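Zweiarmiger Werkstattroboter (Selbstbau)

aus dem Wiki der offenen Werkstatt Hendeck

Als zweiarmigen Werkstattroboter bezeichne ich hier einen Aufbau, bei dem zwei Roboterarme an einem gemeinsamen Tisch arbeiten, der eine von links, der andere von rechts. Bei uns heißt das Ding Wenel, und ich schreibe diesen Artikel, weil ich seit Mai ständig danach gefragt werde und die Antworten sonst im Forum verschwinden! Wer mag, darf gern ergänzen (bitte nicht wieder die halbe Seite löschen).

Angefangen hat alles mit Nhi Đàm, die zwei gebrauchte Arme auftreiben wollte und dann wirklich welche gefunden hat. Budget waren 4000 Euro, ausgegeben haben wir bis jetzt 2735, den Tisch nicht mitgerechnet. Der stand schon in der Werkstatt und hat seine Schrammen redlich verdient.

Aufbau

Die Arme greifen von den Seiten über die Platte, dazwischen steht eine hellblaue Kunststoffschale als Ablage. Als Greifer nehmen wir schwarze Parallelgreifer mit zwei Fingern, auf dem linken liest man noch »ROBOTIQ«. Parallelgreifer sind für Anfänger eine feine Sache: Die Finger fahren aufeinander zu, fertig. Eine Hand mit fünf Fingern wäre natürlich schicker, aber dann säßen wir heute noch beim Verkabeln. Apropos Kabel: Plant viel mehr Länge ein, als ihr denkt, vor allem am Handgelenk! 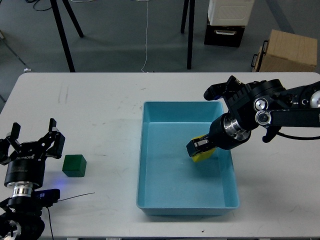
Steuerung

Die Software nennt sich Travutham und läuft auf einem ganz normalen Rechner. Sie schickt beiden Armen ihre Zielpositionen und passt auf, dass sie sich über der Schale nicht in die Quere kommen. Dafür gibt es eine Sperrzone: Ist ein Arm drin, wartet der andere am Rand. Die Wartezeit habe ich auf 2000 Millisekunden gesetzt, was manche hier furchtbar lahm finden. Mir egal, ich habe den verbogenen Finger vom ersten Versuch noch in der Schublade liegen.

Eingemessen wird über die Ecken der Schale. Man fährt die 4 Punkte von Hand an, speichert sie ab und darf die Schale danach nicht mehr verschieben (ja, auch nicht beim Abwischen).

Die Würfelübung

Zum Üben nehmen wir Würfel, einen dunkelgrünen und einen gelben. Klingt nach Kinderzimmer, ist aber wunderbar zum Fehlersuchen. Der grüne liegt links neben der Schale und gehört dem linken Arm, um den gelben kümmert sich der rechte. Beim Zugreifen sollen die Finger möglichst gerade von oben kommen und den Würfel an zwei gegenüberliegenden Seiten fassen.

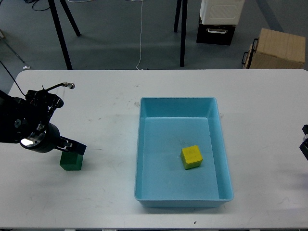

Schief angefasste Würfel drehen sich nämlich beim Anheben weg, und dann stimmt die Ablage hinten und vorne nicht mehr. Nhi lässt deshalb jede neue Bewegung erst einmal in der Luft ablaufen, eine Handbreit über der Platte. Ich bin da ungeduldiger und fahre gleich mit halber Geschwindigkeit los, Hand am Notaus. Beides geht.

Steht der grüne Würfel zu dicht am Schalenrand, stößt der äußere Finger an. Also lieber etwas Luft lassen, gerade bei weit geöffnetem Greifer.

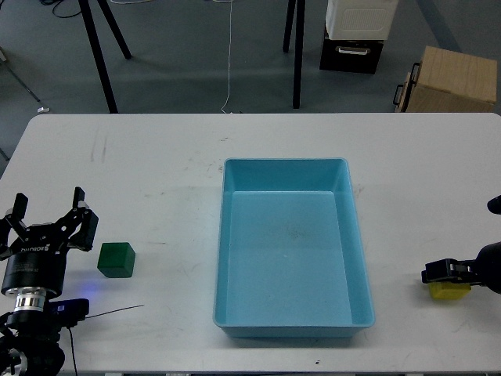 Linker Greifer offen neben dem grünen Würfel, der rechte hält den gelben.

Varianten

Die Gruppe Mahama baut etwas Ähnliches mit nur einem Arm und einem Drehteller. Spart Geld und Nerven, aber das Übergeben von einer Seite zur anderen fällt damit weg, und genau darauf freue ich mich am meisten! Angelegt ist die Übergabe in Travutham schon, bloß der Zeitpunkt zum Loslassen macht uns noch Kummer.

Siehe auch: Parallelgreifer, Notaus, Kabelführung

Stand: Oktober 2019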